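The false economy of the floor that looks after itself

Every few years somebody tries to sell us a surface that needs no care. When I was a kid in Doolan it was lino. Then it was carpet with a treatment in it, and now it's tile printed to look like timber. My neighbour Trudy Lockyer had 44 square metres of the stuff laid through her kitchen and hall in September, and the man from the showroom in Stellham told her she would hardly need to think about it again.

She thinks about it every evening at six, with a broom.

I have nothing against tile. My complaint is with the words "low maintenance", which get stuck on everything from flooring to front gardens without anyone having to say what they mean. Low compared with what? Dirt comes in on shoes whether you paid $3,000 for the floor or got it with the house. A patterned beige surface may hide it from the doorway. Your bare feet will find it anyway.
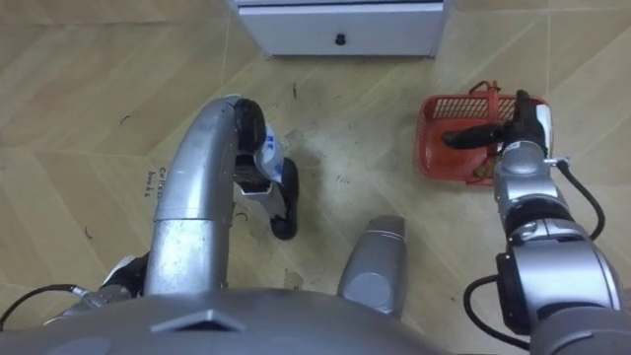 Who does the sweeping?

The brochures are vague on this point. They show a woman with a cup of tea and a great deal of sunlight. What they leave out is the half hour in which she bent down to get at the bits along the bottom of the cupboards, and then did the grout with a brush because the mop only pushed the grey water along the lines.

Jolene Sheehan, who cleaned holiday units in Pirkidley for years, told me the owners who bought "easy care" finishes were the ones who cut her hours. They had been promised less work, so they paid for less work. The guests brought in just as much sand as before. She was expected to get through a two-bedroom unit in two hours, and she did, mostly by skipping lunch.

I suspect the same thing goes on inside families. Once a job has been declared easy, it stops counting as a job. Whoever does it gets no thanks, and whoever doesn't can say in good faith that there was nothing to do. I have been on both sides of that argument and I wasn't any fairer on the second one.

What I'd like on the label

If a showroom in Kurnia can print the slip rating and the thickness on a sample, it can print a cleaning routine as well. Sweep daily if you have a dog or children. Mop weekly. Scrub the joints by hand when they darken. A buyer could then set that against the price and decide.

I don't expect it to happen. The trade does well enough out of our wish to be let off, and we go along with it because the other choice is to admit that a house takes work and to settle who is going to do it. Trudy has started leaving the broom out in the hall, leaning where her sons have to step around it. So far they step around it.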